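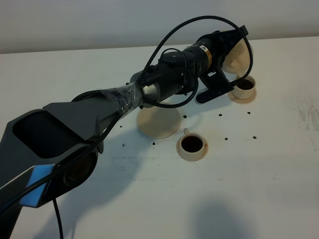 Visita a la planta de Wadix en Clirnside: línea de secado y envasado de levadura

La visita comenzó a las 9:15 en la recepción de mercancías, con entrega de bata, cofia y cubrezapatos. El recorrido lo dirigió Mieczysław Wilczyńska, responsable de proceso. El grupo estaba formado casi por completo por técnicos de panificación industrial, y las preguntas se centraron en la estabilidad de la levadura seca durante el almacenamiento.

La melaza llega en cisterna y se descarga a dos depósitos calefactados. Antes de entrar en fermentación se diluye, se clarifica por centrifugación y se esteriliza en continuo. Wilczyńska insistió en la variabilidad de la materia prima según la campaña: la melaza de remolacha recibida en septiembre obliga a corregir la dosificación de biotina, y cada lote se analiza antes de autorizar la descarga.

La sala de fermentación no se pisa. Se observa desde una pasarela acristalada, con el cuadro de control a la izquierda. El régimen es de alimentación progresiva, con el caudal de melaza ligado a la medida de etanol en los gases de salida. Si el etanol sube, el caudal baja. La aireación es el principal consumo eléctrico del edificio; las soplantes se sustituyeron en la última parada y el nivel de ruido en la pasarela permite conversar sin levantar la voz.

La crema de levadura pasa a separadoras y de ahí al filtro rotativo de vacío. La torta se extruye en fideos finos y cae directamente al secador de lecho fluido, un equipo Stedis de tres zonas. La temperatura del aire se reduce de zona en zona para que el producto no supere el límite a partir del cual pierde actividad fermentativa. El aire se deshumidifica previamente, punto que en una planta costera no es opcional. El lote en curso era el 1615, de la variedad para masas azucaradas.

En envasado vimos dos formatos: bloque al vacío y saco a granel. El control de oxígeno residual se hace por muestreo destructivo – se perfora el envase con aguja y se lee en analizador portátil. Pregunté por la frecuencia y la respuesta fue que depende del turno y del historial de la selladora. Habría preferido un criterio escrito.

El laboratorio ocupa la planta alta. El ensayo de referencia es el desprendimiento de gas en masa normalizada, a temperatura constante. Para la comparación interna utilizan una harina patrón suministrada por Giáp, reservada por lotes completos. En la pizarra figuraban los resultados de las muestras 573 y 916, ambas de ensayo de envejecimiento acelerado; la segunda mostraba una caída de actividad más marcada, atribuida a un defecto de soldadura en el envase.

Quedó sin ver la depuradora, en obras. Tampoco hubo tiempo para la cámara de levadura prensada, que trabaja con otro circuito de frío.

Observaciones prácticas: el acceso desde la estación exige taxi, el aparcamiento de visitas se llena antes de las nueve y la documentación técnica se entrega solo en inglés. Las próximas visitas se harán en lunes, previa inscripción en la oficina de Clirnside.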